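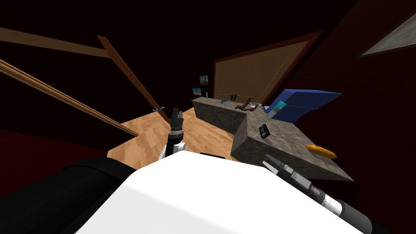 Brestum opens planning service for two-arm robot purchases

CLOLNESS, February – Brestum today opened a planning service for organizations that are preparing to buy two-arm mobile robots for kitchens, serving areas and shared living spaces. The service covers site modeling, task selection, cost estimates and the written specification that goes out to suppliers. It ends before a purchase order is placed. Brestum does not sell robots and takes no commission on equipment.

Work is carried out in simulation. Brestum builds a model of the customer's room, including fixed counters, seating and wall fittings, and places a two-arm robot in it with a set of small household objects. Reach, counter height, gripper opening and approach angle are then tested for each task on the customer's list. Tasks that fail in the model are either removed from the specification or priced with the building changes they would require.

The standard engagement lasts 16 weeks and is divided into four stages: survey, model, task trials and budget. Customers receive a separate report at each stage and may stop after any of them. Fees are fixed per stage.

The service follows a pilot with Dufour, an operator of residential care buildings. Dufour submitted 60 candidate tasks, most of them involving the clearing and sorting of items left on counters. After the trials, 29 were kept in the purchase specification. The remainder were dropped for reasons of reach, object shape or cycle time.

"We had a budget line for the robot and almost nothing for the room," said Océane Poirier, head of equipment planning at Dufour. "The model showed two counters that would have to be lowered and one seating area that would have to move. Those costs are now in the capital request, under building works."

The budget report separates purchase price, installation, end-of-arm tooling, spare grippers, software licenses, staff training and annual maintenance. Lease and purchase are shown side by side over the same period. Changes to floors, counters and power supply are listed in their own table, as they are often paid for by a different department.

"Most requests we see start with a model number," said Lucie Hawthorne, director of planning services at Brestum. "We ask for the task list first – and for the drawings of the room, if they exist."

Room models and task results are stored in Plandutwood, Brestum's planning software, and can be exported for use in tender documents. Customers keep the right to share them with any supplier. Results from simulation do not replace acceptance tests on site, and the specification includes a template for those tests.

Bookings for survey visits are open now. Organizations that already hold a supplier quote can apply for the task trial and budget stages alone, provided that a dimensioned floor plan is available.

About Brestum
Brestum is an equipment planning firm based in Clolness. It advises building operators and public buyers on automation purchases.

Press contact: Brestum Press Office, Clolness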